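Search this site
Type and press enter

February
By Colton Fraser

Well, the choir has a new home! After 7 years in the back room at Stelley we've moved our evening practice over to the Turcotte building, and I have to say I came out of the first one grinning. The sound is so much kinder in there — you can hear the altos for once (sorry, altos, you were always lovely, we just couldn't tell).

Kobina Osei has picked the spring songs and there's a real mix, old sea tunes mostly, plus one in Welsh that has me beaten so far. He wants the words learnt by the end of the month. I've stuck mine to the fridge and I mumble them at the kettle. 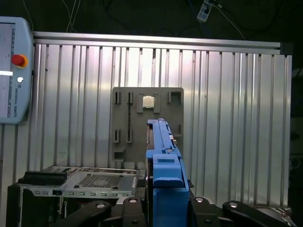
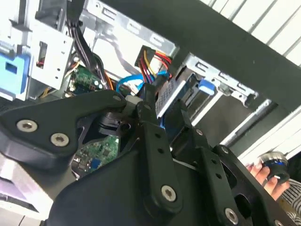

Parking is free after six, but do use the side gate, and bring a jumper. We've room for about 40 singers now, so if you've a friend who hums in the car, drag them along! Subs stay at £30 for the term and you can pay Ellia at the tea break. She's also after the blue folders back — check under your beds, please, I found two under mine.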